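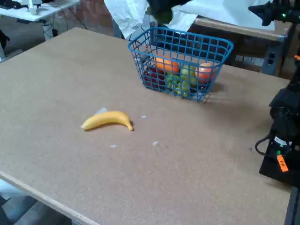

Old concert posters were printed to be stapled to a telephone pole and rained on, so anyone who wants one to last 60 years has taken on a job the printer never planned for. Start with a clean surface. A big particleboard tabletop is fine once it's wiped down and has a sheet of blotting paper over it, but clear off the lunch first. One banana on the table is one too many when there's a 17-inch handbill from the Corkedero Ballroom coming out of its tube. Crumbs and paper scraps count too — they press into the back of a poster and stay there like an encore.

Flattening takes patience. Lay the poster face down between two clean sheets, put a board on top, and leave it 5 days. Gudrun Strobel peeked at her Plavlow tour poster every evening and it took her almost three weeks.

Never use household tape on a tear. Wheat starch paste and thin Japanese tissue will hold, and a framer can take them off again later. Dry mounting is permanent, whatever the man at the counter says.

Ticket stubs fade faster than posters, and thermal-printed ones go blank in a hot car by the end of July. Photocopy them now. Keep the stubs in polyester sleeves, away from the radiator and out of your wallet.

Hang framed pieces on an inside wall, well away from the shower.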